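Packaging and Small Goods – Notes for Unit 10: The Bed as a Sorting Table

Every decluttering manual I have read, Helach included, tells you to empty the small things onto the bed first. The claim is that you can't go to sleep until the job is done. I have my doubts. Most people can move a pile to a chair in one trip.

The bed does give you a large soft surface at a decent height. It also has folds, and a fuzzy blanket will hide a cap or a short cable very well.

Start with cosmetics. The usual advice is to keep every carton "for returns." Ask when you last returned a pump bottle.

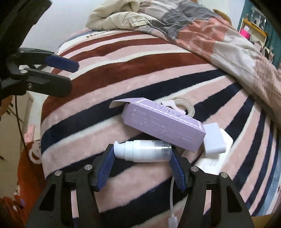

Fig. 1. Pump bottle and lavender carton, striped blanket.

Devices and their cables are harder. The Wuisan method says to put all cables in one bag and all devices in another. Try finding the right pair in June. I would keep each cord with its device until you know what both are for, even if it looks messy.
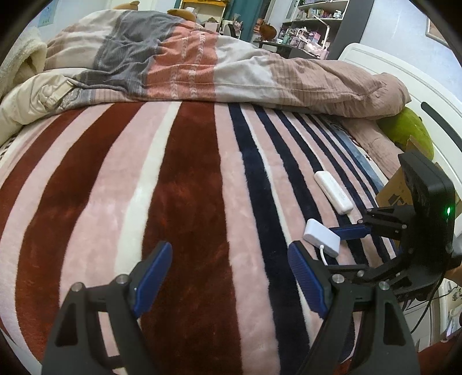

Vilja Hirvonen disagrees: keeping pairs together only works if you label them the same day, and in her experience people don't, so the one-bag rule at least tells you where to look.

Fair enough – though a label takes less time than the bag.

Shiny packaging is a separate problem. A gold surface makes a thing look worth keeping before you have asked what it is. 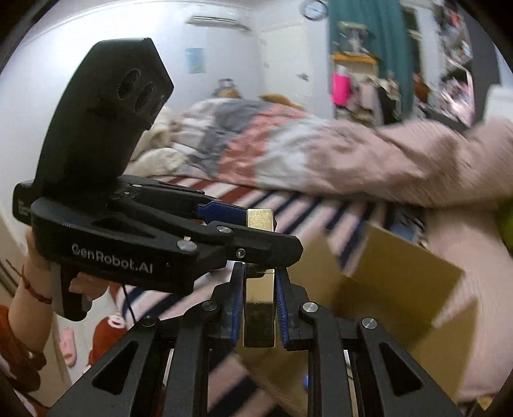 The Stokesa checklist gives such items a category of their own, "display," and I would cross it out. Either the thing has a use or a place to stand, or it goes in the open box with the rest.

Last, the mixed pile. Sort it before you start on the bedding, and run a hand over the blanket when you finish. Dark items vanish on dark stripes.
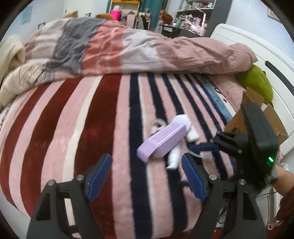

Fig. 2. Mixed pile: lavender box, white cords, small dark blue item.

For Monday: sort one pile of your own by either method and write down what you could not place. Half a page is plenty.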